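Home Help Board > Kitchen > Small appliances

Blender stops halfway through frozen fruit, then works again ten minutes later

Posted by Delwyn Wihongi, 9/16/26

Hi all, hoping somebody here knows blenders better than I do. I've got a Drevex countertop blender, the tall one with the glass jar, and I've had it a little over a year. It gets used most mornings for smoothies (frozen berries, half a banana, oats, milk) and now and then for soup. Up until June it never gave me any trouble at all.

Now it cuts out. I'll have it going on the high setting with the frozen stuff and after maybe a minute it just quits, no slowing down, no grinding, it's like I pulled the plug. If I leave it alone and come back in 10 minutes it starts right up again like nothing happened. The first couple of times I thought it was the outlet, so I moved it to the other side of the kitchen, and it did the same thing there. The kettle works fine in both outlets. 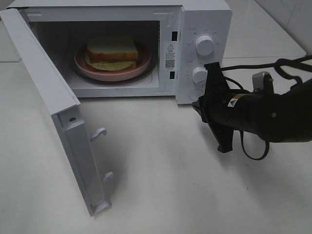
There's also a smell. I wouldn't call it burning exactly, more like a warm hair dryer. My sister says that's the motor dying and I should throw it out before it takes the house with it, but she says that about everything I own. I took the jar off and looked underneath and I can't see anything wrong with the rubber piece the blade sits on, though I'm not totally sure what wrong would look like.

Things I've tried so far: a different outlet, washing the jar and blade assembly, screwing the blade back in tighter, using less fruit. Less fruit does help a bit. It'll get through a small smoothie, but I'm making two big ones, and doing it in batches kind of defeats the point of having a big jar.

The warranty was for a year, so I missed it by a few weeks, of course. The repair place in Grakcombe quoted me $80 just to open it up and look, and that doesn't include any parts. A new Gosselin with a bigger motor is on sale near me and I'm tempted, but I hate to toss something that still mostly works. Is this fixable at home by a regular person with a screwdriver? Or am I throwing good money after bad?

Oh, and one more thing, the little feet on the bottom have gone kind of squashed. No idea if that matters.

Thanks in advance!

2 replies

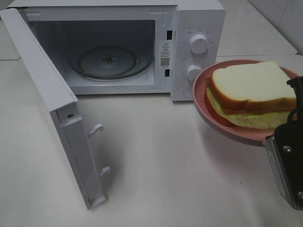
Skendico
Longtime member, Small Appliances

Hi Delwyn! Good news, I think, and the squashed feet are the part of your post I got excited about.

What you're describing sounds a lot like the thermal cutoff. Most blenders with a decent motor have one. When the motor gets too hot it opens the circuit and everything goes dead at once, and when it cools down it closes again and you're back in business. A motor that's really on its way out usually gives you other signs – it slows down, it gets louder, you see a lot of sparking through the vents, or the smell is sharp enough to make you leave the room. Warm hair dryer is pretty much what a hot motor smells like.

So the thing to figure out is why it's running hotter than it did before June. I'd look at the feet first. On a lot of blenders the air goes in through the bottom of the base, and the feet are what hold it up high enough for that to happen. If they've gone flat, the base is sitting right down on the counter and the motor can't breathe. You can test this for free: unplug it, set the base on something firm that lifts it a little at the corners without covering the vents, make sure it's really steady and can't walk off, then plug it back in and make your normal smoothie. If it gets through, you've found it, and a pack of stick-on rubber feet from the hardware store costs next to nothing.

While it's unplugged, turn it over and look at the vents. Mine were packed with a gray felt of dust and oat flour (I make oat milk, it gets everywhere). A vacuum with the brush attachment pulled most of it out and a dry toothbrush got the rest. Don't use water on the base, and don't poke anything metal in there.

Next, the blade. Take the jar off, take the blade assembly out, and turn the underside with your fingers, keeping well away from the sharp side. It should spin pretty freely. If it feels stiff or gritty, the bearing is going, and that makes the motor work a lot harder on exactly the kind of load you're giving it. You say you screwed it back in tighter, so check that too. Snug is enough. I once cranked mine down so hard I warped the gasket, and I had banana on the counter for a week.

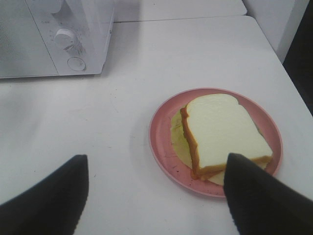
Last thing is how you load it, and I don't mean this as a lecture, I did it wrong for years. Milk goes in first, then the oats and banana, then the frozen fruit on top. Start on low for a few seconds until it's moving, then go up. If you put the berries in first they jam around the blade and the motor sits there pushing against a frozen lump. Letting the berries sit out while you make coffee helps as well.

As for opening it up yourself, I wouldn't start there. Try the free stuff first. And please don't bypass the cutoff, I've seen people suggest that on other boards and it makes my hair stand up. It's the only thing stopping that motor from cooking itself.

If the blade turns out to be stiff, a replacement assembly for that style of jar runs way less than the quote you got. Just match the part number on the bottom of your base, as the older and newer jars can look the same and not fit.

Let us know how the feet go!

7 people found this helpful
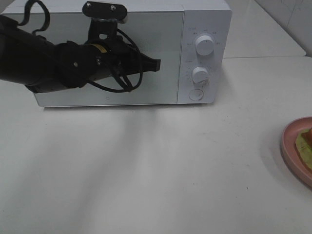 marlowkitchen
New member

I'd just get the Gosselin. I had a blender do this (different make) and I messed with it for months and then it died anyway in the middle of a birthday. Mine was 300 watts though so it was probably never meant for ice and frozen fruit in the first place. Check the number on the sticker on yours, if it's low like that then no amount of cleaning is going to help you.

Also $80 to look at a blender is nuts, don't pay that.

If you do buy new, keep the receipt and ask how long they cover the motor. Sometimes it's longer than the rest of it. Might be worth looking at your old paperwork for that too, come to think of it.

Comment from Delwyn Wihongi

Thank you both! Vents were disgusting, I had no idea. I've got the base up on some cork coasters for now, one under each corner, and it did one full jar this morning without stopping. Still have to try two in a row. The blade feels a little gritty when I turn it but I don't have a new one to compare it with, so I'm going to look up the part number tonight. Sticker is half rubbed off, naturally.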